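Speaker notes: Comparing two finger pads on a hand-held gripper
Remo Greco, Wakach internal methods day, 2026-01-08
Slot: 19 minutes plus questions. Fiorella Cocco takes the questions on tracking.

Slide 1. What was compared

Start with the scope. One gripper body, two finger pads, one counter with a sink. The body is the Cloline shell we have used since July. Pad A is the flat pad from the first order. Pad B is the notched pad from Drudton. No motors in this comparison. The operator closes the jaws by hand and the pose comes from the marker cube.

Say early that this is a pad comparison and a camera comparison, in that order. The arm results belong to the Amato group and are not in this talk.

State the number of episodes once: 119 usable, out of 200 recorded. Do not spend time on the split between the pads. It is in the handout.

Slide 2. Station and starting pose

Every episode opens with both grippers held over the front edge of the counter, jaws forward, with the sink ahead of the operator. Hold for 2 seconds before moving. The hold gives the tracker a still interval to work from, and it makes trimming much easier later.

Point out the marker cubes at the base of each gripper. The codes are on the cube faces, so a turn of the wrist normally brings another face around to the head camera. The case to mention is both wrists rolled inward over the basin. The forearms and the shells then block each other and the pose drops out.
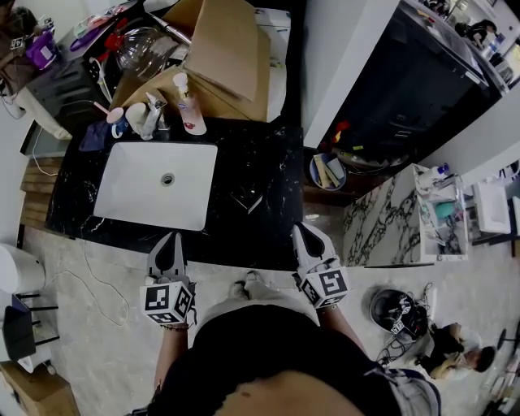
Slide 3. Why a sink counter

Three reasons, keep it short.

Polished dark stone is hard on the cameras. Veins look like edges, and lights reflect in it. A method that holds up there will probably hold up on a plain bench.

The basin forces the jaws below the counter line. On a flat table the operator can do almost everything with level wrists, and pad differences stay hidden.

Mugs, cups and pump bottles are the objects we get asked about. Handles, thin rims and smooth cylinders each load the pad in a different way.

Slide 4. Pad results

Pad A, flat. Good on cloth and on flat edges. On cylinders the contact is a line, and the object turns about that line if the grip is off center. Operators compensated by closing harder, which bent the fingers and shifted the tip position relative to the cube. That error goes straight into the recorded pose.

Pad B, notched. A cylinder settles into the notch and stays there. Closing force was lower by feel, but we did not measure force, so say "by feel" and move on. Weak point: thin cloth. It can bunch in the notch and release late, and the release time in the log is then wrong.

Expected question: would a softer flat pad do the same job? Answer: not tested.

Slide 5. Tool camera view

The head camera was adequate for gross motion and poor for contact, with the operator's own hands in the way at the moment that matters. The tool camera has the opposite problem. It gives a good view of the approach and loses the wider layout once the jaws are close to an object. We kept both streams and let the alignment script pick per segment.
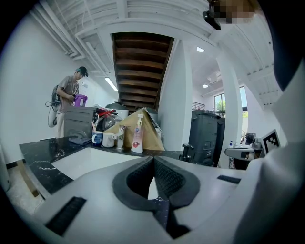
Exposure was the largest single cause of rejected episodes on the tool camera. Automatic exposure is set by whatever fills most of the image, and when the wrist tips up the ceiling comes in. With the white basin, the recessed lights and the daylit windows all in view over black stone, the controller has no good setting to choose. Locking exposure on the counter surface clips the windows, and we accept that, as no task uses them. The shell is a second problem. A white housing that close to the lens takes up image area and pulls the meter. Cocco masked the shell region before metering and the flicker on approach mostly went away. A matte dark shell would be the proper fix. Cloline has been asked for one and has not given a date.

Slide 6. Synchronization

Both cameras are stamped by the same recorder. The jaw width signal is stamped on the tool side and arrives late. The lag was constant inside an episode and changed between episodes, so a single offset for the whole set does not work. We estimate it per episode from the first full close.

If time is short, skip this slide and refer to the handout.

Slide 7. What we are keeping

Pad B on both hands for rigid objects. Pad A for cloth tasks. No mixed pairs; we tried them and the operators lost track of which hand had which pad.

Exposure locked at the start of each episode, with the shell masked.

Still open: pad wear. The ribs on Pad B should lose grip as they round off, and we have no replacement interval. Greco to put wear checks into the next test plan.

Handout has the rejection table and the mask file location.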